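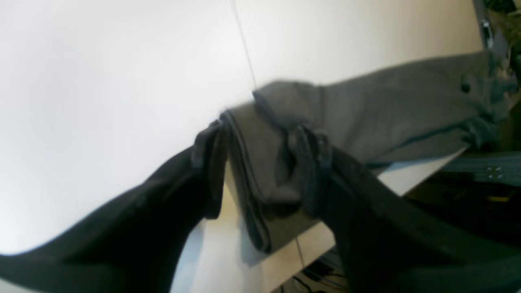
Page last changed: 26 January 2023

Re: [lullell-mods] Blocked accounts and the new appeals queue

Quick one from me, between meetings.

> Histitz say they took down 724 accounts on Lullell after the
> complaints about the Hebden groups. Do we know how many of those
> were real people? Two of my regulars are locked out and the appeal
> form just loops back to the login page. Also is it true posts
> get hidden before anyone reads the report?

No breakdown yet. Asked twice. The 724 is everything – permanent bans, temporary locks, and the ones where they only want a phone number confirmed. So dont quote it as 724 bans please, I've seen that on a couple of blogs allready.

On hiding posts: yes, if a post gets over 50 reports it drops out of search until somebody looks at it. Still shows on the person's own page. Was meant to be a stopgap, now looks like it stays through March at least.

The login loop is a known bug. Old Vendthorpe app only. Tell your regulars to use the website, log out everywhere first, then try the form again. Worked for me with a test account, no promises. 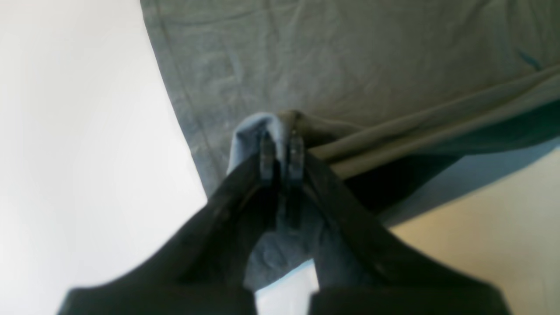

WHAT TO PUT IN AN APPEAL

Account name, date of the lock, link to the post if they still have it. Keep it short. One appeal per account – sending a second one moves you to the back of the line, which is silly but there it is.

Replies are supposed to come in 12 days. Mine took longer. If yours goes past that, post the ticket number here (not the email adress!!) and I'll add it to the list I send Histitz.

Haven't read the new rules on local news pages yet. Will try tonight. If anyone has the old version saved, send it over, the link on the help page is dead.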